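The Doscombe school board meets on the first Sunday evening of the month, and for the past 7 meetings it has held public comment at the end. Parents who want to speak sign in before six, then sit through the budget report, the facilities report and the closed session. In January the microphone was turned on at 10:40 p.m. Four people were left.

The board president, Phong Hồ, says the change keeps meetings orderly. I went to most of the meetings held under the old schedule, and they were orderly enough. People got loud twice, both times over the reading list. Each time the president asked for quiet and got it.

Speakers now get 90 seconds, down from three minutes. Vy Kim, who has two children at Doucet Elementary, tried to explain why the bus change leaves her son waiting alone in the dark. She had reached the name of the street when the timer went off. 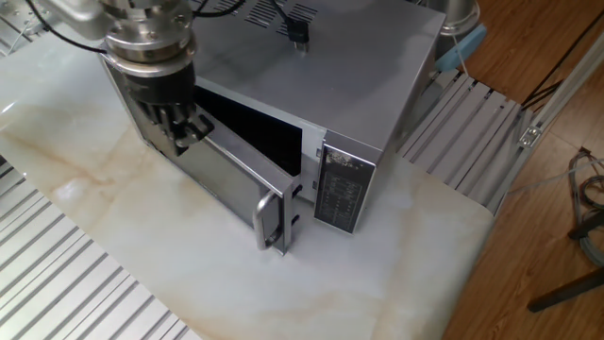

What the board should do

Move public comment back to the start. Give each speaker three minutes. If the list is long, cap the session at an hour and let the rest send written remarks, which should be posted with the minutes.

A petition asking for this has 1,254 signatures. Board member Đức Chu called it "a pressure campaign" and said that signers should come and speak in person. Many of them tried, and went home at nine because they had work in the morning.

I don't agree with everything said at that microphone. Some of it is rude and some of it is wrong. The board can answer it, or vote against it, and members can explain their votes in November. They should hear it first, at an hour when a parent with a job can still be in the room.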